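Guest Room Safety Check, with Comments
Kokari Guesthouse, Weston
Checked by Huệ Hứa, 23rd February

What a nice round of rooms this was! Most of the winter fixes are finished and it shows.

Smoke alarm tested: Yes. Loud and clear in the Jakholm room, and I could hear it from the kitchen with the door shut. Wonderful.

Carbon monoxide alarm: Yes. New battery fitted, old one in the recycling tub.

Window opens fully and locks: Pass. The Tuhiwai room used to stick so badly, and now it glides (thank you to whoever waxed the runners!).

Window blind cords: Needs work. The cleat in room 2 is loose. Please screw it back high on the wall before the next family checks in.

Bed frame and slats: Pass. Sat, bounced, leaned on every corner, not a creak.

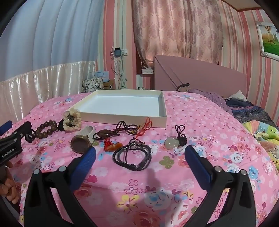

Bedside lamps: Pass, with a note. Shades are clear of the bedding on both sides. One plug in room 17 feels warm after an hour, so I have taken that lamp out until it has been looked at.

Outlets and extension cords: Pass. No cords under rugs anywhere, which made me very happy.

Space heater: The 2000 watt one goes straight into the wall outlet, never a power strip. I put a fresh label on it.

Rugs: Needs work. The hall runner curls at the stair end. Grip tape is on order, $174 for the whole upstairs, and I think it's worth every cent.

Exit map on back of door: Missing in the Jakholm room. I'll print one tonight.

Stair rail: Solid as a rock!

Still open: blind cleat, warm plug, hall runner, exit map. I'll go round again before the end of February.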